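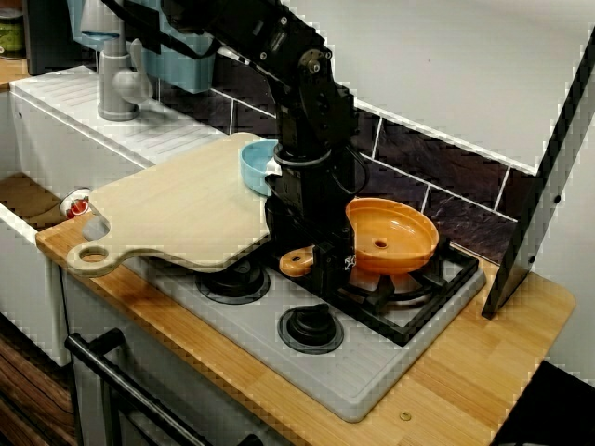
Sausage weekend, finally!
24/10/2022

My hands still smell of fennel and I've washed them more times than I care to admit. Saturday was the first proper sausage day since we moved to Jollcombe, and I have been boring everyone at work with it all morning, so now it's your turn.

It began with Sofia Marinho, who runs the meat counter at Tavares on the hill road. I'd gone in for chops and came out an hour later with a shoulder of pork, a bag of back fat and a length of salted casings, plus a long list of things I was apparently doing wrong. Too lean, for a start! I'd been trimming off all the fat like a good boy and then wondering why my sausages ate like sawdust. Sofia goes for 700 grams of shoulder to every 300 of fat and she won't be argued with. (I did try.)

So, the method, as we did it. Cut everything into cubes small enough to drop down the mincer, spread them on a tray and put the tray in the freezer for 30 minutes. The meat wants to be firm at the edges but still give when you press it. Put the metal parts of the mincer in with it. I used to skip that bit and always ended up with a sort of pink paste smeared round the blade, and this time it came out in lovely clean worms, fat and lean quite separate. I was so pleased I called Matilde in from the garden to look at it.

For seasoning we made two lots. The first was plain: salt, white pepper, a bit of mace, nothing else. The second had toasted fennel seed, garlic, a splash of red wine and a good pinch of chilli. 15 grams of salt to the kilo in both. Then you mix, by hand, for longer than seems sensible, until it goes sticky and a lump of it will hang from your upturned palm. Your fingers will ache with the cold. Keep going!

Always fry a little patty before you fill anything. Our fennel lot needed more garlic and I'd never have known till it was too late.
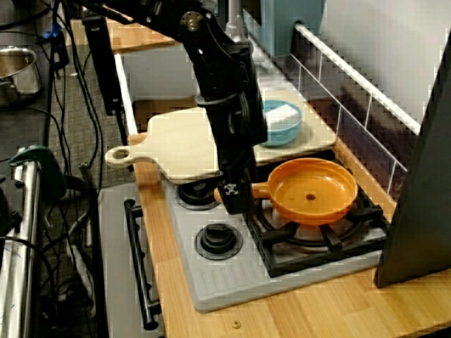
Orange pan, right-hand burner grate

Filling is a two-person job, whatever the booklet says. My stuffer is a second-hand Werum with a hand crank, heavy as an anvil, and I love it dearly. Matilde Loureiro turned the handle and I held the casing and guided it round into a coil, and we only had one burst, which was entirely my fault for chatting. Soak the casings well beforehand, by the way, and run water through them from the tap. They flop about like something alive and it never stops being funny.

Then the linking. Madalena Abreu showed me years ago how to do the butcher's plait, in threes, and I'd forgotten every bit of it. I stood there twisting and untwisting until Matilde took it off me and did it herself from a drawing on the back of an envelope. Hung up overnight in the larder fridge, they looked marvellous – like a proper shop window.

We cooked the first of them for Sunday lunch. Low heat, a little lard, no pricking, and turn them often. Ours were thick ones and took a good while, so don't rush them. Boyang Ren came over with a jar of his pickled mustard greens, which I would never have thought of putting next to a fennel sausage, and now I don't want them any other way. The plain ones went down best with the children, inside a bread roll with far too much ketchup.

A few people have asked about skins for anyone who doesn't eat pork. Sabine Lenz uses lamb casings from Clerkent and makes a very thin merguez with them. They're narrower and they tear if you so much as look at them, so I'd get a batch or two of the ordinary sort under your belt first. I'm going to have a go myself in January, when the kitchen is cold enough to work in all day without fretting about the meat.

Next job is smoking. I've got my eye on an old filing cabinet that Boyang wants rid of, and Matilde has said it can go behind the shed, provided I take the drawers out before it goes through the hall and not after.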